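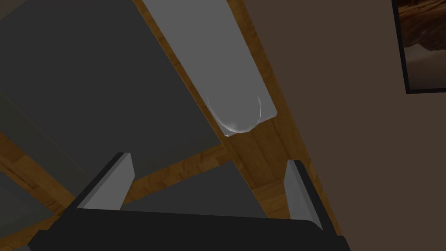
March 1, 2019

Scrap the trial weekend. There, said it.

Every January our under-12s floorball section does the same thing. Two mornings, one sports hall, kids with numbers pinned on their backs, and by Sunday tea time the A squad is on the website. Everyone else gets an email. A nice email, to be fair. Still an email.

I've coached at Drustitz for 7 seasons and I've picked those squads myself, so I'm not throwing stones from outside. I got plenty wrong. One girl I left out went to Mersha and scored a hat-trick against us the same winter. Good for her.

What do we learn in two mornings? Who slept well. Who's grown. Who has a parent that can pay for the extra sessions. That last one bothers me most. Ukudis charge £30 just to turn up to trials and you don't get it back. For a ten year old who might play four minutes. And their A squad kit deposit is on top of that, and then the travel, because the A squad goes to the Jadum tournament and the B's dont.

People say kids need to learn about competition. Fine. They play matches. There's a score at the end. They know who's good, they knew before we did.

And the other thing I hear, "the strong ones will get bored". Maybe some. Theerawat Sangkhawat ran mixed squads at Mersha for two years and told me his best players moaned until half term, then stopped. He also lost two families to Ukudis over it. So there's a cost, I won't pretend there isn't. I think it's worth paying.

My version: one big group until thirteen. Mix the teams up every month. Everybody goes in goal at least once (yes, even yours). Same hall time for all of them. If there's money for one tournament then draw names, or send two mixed sides and lose a few games. We'd survive.

We had around 200 kids come through the door last year across the age groups. I'd love to know how many are still holding a stick at sixteen. We don't keep that number, and I think we should, before we argue any more about who's in the A's.

Section meeting is after Wednesday training, upstairs. I'll be be proposing it. Come and shout at me if you disagree, just come.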